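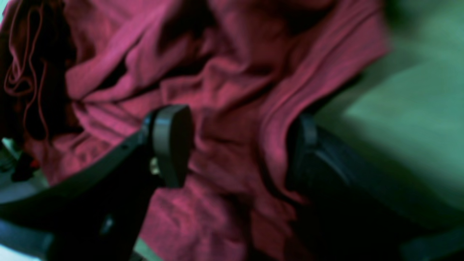
*Crumpled red cloth*

## Plastic guards on the new hedge, yes or no?

**soggybootlaces** wrote, January 2018:

Hello all, after a bit of advice before I make a fool of myself at our next planting morning. We've got 123 bare-root whips going in along the bottom of Calitz Field, mostly hawthorn with some blackthorn, hazel and field maple, and they're heeled in behind my shed at the moment under a heap of old compost. The parish has offered to pay for spiral guards and canes for the lot. Lovely of them, but I walked the Gresell Lane hedge last week (planted long before I moved here) and there are still bits of old spiral all along the bottom of it, brittle as crisps and in a thousand pieces. I really don't want to be responsible for another one of those!

So do we guard or not? We do have rabbits. I've seen droppings but no actual rabbits, if that makes any difference. Ground is heavy clay and sits wet at the east end.

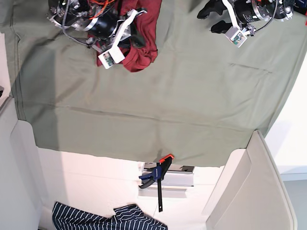 **oldquickthorn**

Guard them. Sorry, I know it isn't the fashionable answer. I've planted hedges with and without and the ones without were lunch by the spring. Hawthorn will come again from the bottom if it's nibbled but hazel just sulks, and your maple will be stripped first. Droppings means rabbits, they don't post them in.

The mess on Gresell Lane is what you get when everyone turns up for the planting and then no one goes back. Put a date in for taking them off and stick to it. Ours came off after 5 years and most of them were good enough to use again on the next job.

**wrenandbramble**

Going to disagree with that, sorry oldquickthorn. We did ours bare, double row, and planted extra to allow for losses. Yes we lost some, but it's a thick low hedge now and the guarded stretch next to it is all legs with nothing at the bottom. Spirals draw the plants up. You end up with a row of sticks and then you have to lay it or cut it hard to get any cover at all for birds.

Also what happens to the canes? They always snap off at ground level and someone finds them with their shin.

**soggybootlaces**

Hmm, I was hoping you'd all agree! What about the cardboard ones? Somebody mentioned a make called Lokitum, sort of a waxed sleeve that's meant to rot away by itself. I can't find anyone who's used them for longer than one winter.

**pondside_pat**

I've used the Lokitum ones, we put them on 2 rows by the allotments in November. So far they're standing up but I wouldn't put them on your wet end, ours have gone soft at the bottom where the water lies and a couple are leaning like they've been to the pub. They're fiddly as well, you have to fold the tab in and my fingers were so cold I gave up and let the teenagers do it.

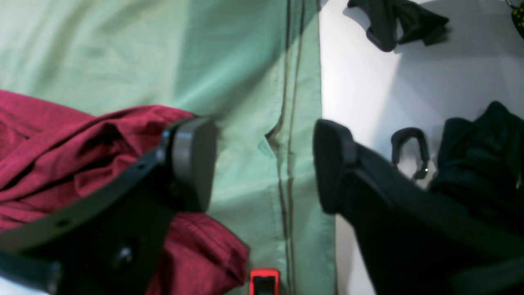
The other thing I'd say is do the cutting back when you plant. It feels cruel but take the hawthorn and blackthorn down to a few inches and they'll bush out from low down, guard or no guard, and I think that answers wrenandbramble's point about legs. I wouldn't touch the maple. Bilyk Nursery told us the same and their stuff has done well for us, though their delivery slots are a nightmare.

**oldquickthorn**

Agree about cutting back. Don't agree about cardboard. One wet summer and it's mush, and then the voles have a nice warm house.

**wrenandbramble**

Voles like your plastic ones just as much! We've found nests in them.
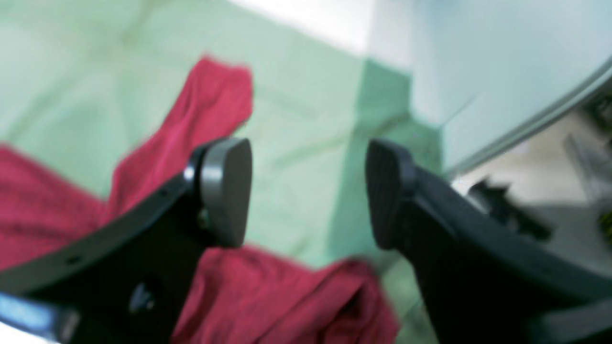
Anyway soggybootlaces, the thing I'd worry about more than rabbits is the mower. We lost more to the contractor in one afternoon than to anything with teeth, because small whips vanish once the grass is up. If you go without guards you need to mark the line somehow, and paint on the pegs wears off. I tie rag to a stake every few paces, and a proper crimson like that crumpled cloth in the photo is about as good as you'll get against green. Keep a metre of mulch down either side too, then there's no excuse for going near it.

**soggybootlaces**

Right, I think I'm going for a mixture. Spirals on the maple and hazel, nothing on the thorn but cut hard back, and rags on stakes along the whole lot. Starting at 10 on Sunday if anyone's local, bring a spade. I'll ask the parish whether the leftover guard money can go on woodchip instead.

**oldquickthorn**

You'll be guarding the thorn by Easter, but good luck with it. Keep the roots covered right up until they go in the ground, people always lay them all out along the line first and the wind does for them.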